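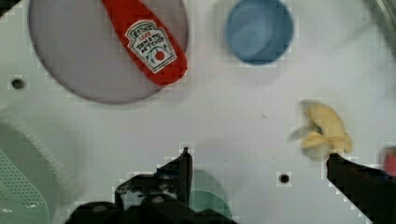 Get your signatures before you even think about yard signs, one reply to my last thread told me, and I've been chewing on it ever since. So I'm back with the bigger version of my problem.

I want to run for the open town council seat in Plillia this November. I've never run for anything, not even in high school. I got pulled in over the Brurkell bus stop, which the town moved half a mile up the hill with one notice taped to a pole, and I've been going to meetings and getting steadily crankier. The clerk gave me a packet. It says 100 valid signatures from registered voters in the ward plus a $40 filing fee. The money's fine. It's the signatures that scare me. I rent, I've lived here a few years, and I know maybe one street well. The other person in the race has family all over the Saha side of the ward and will have hers done by dinner.

How do I go about this without a team? Do I just knock on doors? And do I tell people everything I believe or only ask for the signature? I freeze up when someone wants to argue.

Posted by hillside_renter

tworoutes

Just knock on doors, it's not that bad. Wear comfortable shoes. Bring pens. Most people will sign if you're polite, it only puts you on the ballot and doesn't mean they have to vote for you. Tell them that. Good luck!!

formerly_ward_three

I ran for council twice in the next town over (lost, then won) so let me go on a bit.

First thing, do not stop at the number in the packet. People sign who moved and never updated their registration, or they live across the line in another ward, or they write something no human could read. My first time I turned in just a few over the minimum and spent a horrible afternoon waiting to hear if I'd made it. Keep going until you have a fat cushion.

Second, get the voter list for your ward from the clerk. Ours was free for candidates, yours may charge. Then you can walk past the houses with no registered voters and you'll know names before the door opens – although please don't greet strangers by full name, I did that and it spooked people. Early evening worked best for me, after 5 and before it got dark. Weekend mornings were okay too.

About what to say. I had one sentence on who I was and one on why, and then I handed over the clipboard. Yours is right there: they moved the bus stop and hardly told anyone. Say that! If someone wants to argue, ask what they'd do instead and write it down while they talk. You don't have to win on a porch. I got some of my best votes from people who'd chewed me out in the spring.

Also go to Saha. I know it feels like her turf, but being somebody's cousin doesn't get the storm drains cleared, and folks there may never have had anyone knock. When I won it was with 278 votes. Total. These are tiny races and a dozen porches can swing one.

Read the bottom of the petition page too. On ours the person collecting had to sign each sheet, and a guy I ran against lost a whole page over that.

mapletop

Agree with most of the above, except I'd skip the paper list. I used Skanado on my phone for walking routes and it saved me a lot of doubling back. The free version was enough. It does drain the battery so take a charger.

One more thing – ask the clerk if a voter can sign for both candidates. In some places only the first signature counts, and then you really do want to start early.

hillside_renter

Thank you all, this helps so much. I called the clerk and here you can only sign for one, so I'm starting tomorrow at 5:30 on my own street and then Saha. I did read the bottom of the page and yes, there's a line for me to sign. I would have missed it completely.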